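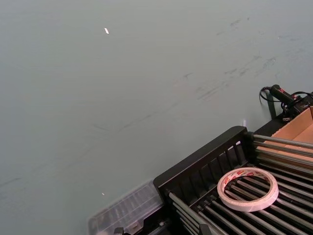
Hämmerli Packing Services / Kitting and Returns / Bench Automation Team

Gallery: the kitting bench, 21st October

Double-sided tape on the rod rack. The roll lies flat on the metal rods, printed liner outwards. Open carton behind, clear box to the left, black handheld tool on its cable at the far side.

This page is kept for people in other halls who will be getting the same equipment. It covers the kitting bench at the Urnine site, where a robot arm took over part of the picking in July. The notes are by Ingeborg Ruchti (shift lead, kitting) and Balthasar Ammann (maintenance). Questions about the rota go to Ingeborg, everything else to Balthasar.

What the bench does

The bench makes up small kits for fitters: tape, clips, fixings, an instruction sheet. Before July, every kit was picked by hand from start to finish, by two people per shift standing side by side. The arm now picks rolls and boxed parts. Sheets, loose fixings and anything in a soft bag are still picked by hand. Volume is roughly 2,000 kits a week, much the same as before the change. The catalogue has 437 part numbers, of which 344 are released for the arm. The rest stay manual until they have been tried on the night shift.

The roll as a part

Rolls of tape were the first parts released. A wide ring can be gripped by the rim or through the centre hole, and the Lallska control software is set to try the rim first. Slippery liner paper caused most of the early drops. Grip force was raised in two steps in August and has been left alone since.

The rack

Parts to be picked are put down on the rods in a single layer. A roll lying at a slant is acceptable. Two rolls stacked are not, and the arm will stop and ask for help. Pickers who used to stack to save space have had to change the habit, and this took longer than the software did.

The work surface

The top has a matte grey-green finish, with a band of scuffs and scratches towards the far side. Marks of this sort are cosmetic and need not be reported. Please do report any raised edge or loose chip. Wipe down at the end of each shift with a damp cloth only. Solvent cleaner stays in the cupboard.

Cables

Tool cables are to be kept clear of the rack. A loop on the tabletop is fine so long as it stays behind the rods. Balthasar will fit a hook if anyone wants one; ask before drilling.

What changed for the people on the bench

One person per shift now runs the bench, where there used to be two. The second post was moved to returns, which had been short since spring. No one left on account of it, though two people asked to go back to full manual picking and were given places on the Cliso line.

The work itself is different. Less reaching and less walking, more watching and more short interruptions. An operator answers the arm's help requests, refills the rack, checks each finished kit and does the manual parts in between. Several operators have said that the stop-start pattern is more tiring than steady picking. Stints are therefore limited to two hours, followed by a change to returns or goods-in.

Pay grade is unchanged. Operators who have done the two-day course are entered on the skills list and can cover the bench in other halls. The course was first given to the day shift only, which was a mistake, and nights had to learn from handwritten notes for three weeks.

Targets

The old target was kits per person per hour. It made little sense once the pace was set partly by the arm, and it has been dropped. The bench is now measured on complete and correct kits per shift. Help requests are logged to find awkward parts. The log carries no names and is not used in appraisals.

Faults and who to call

If the arm stops and the amber light is on, clear the part, close the guard and press resume. If it stops a second time on the same part, set the part aside and carry on by hand. Red light: leave the guard shut and ring maintenance on extension 300. Do not restart from the cabinet.

Still open

Release of soft bags, no date set. Lower rack height for shorter operators, brackets on order. Quieter air valve, on trial in the other hall. A second help button at the returns end, agreed but not yet wired.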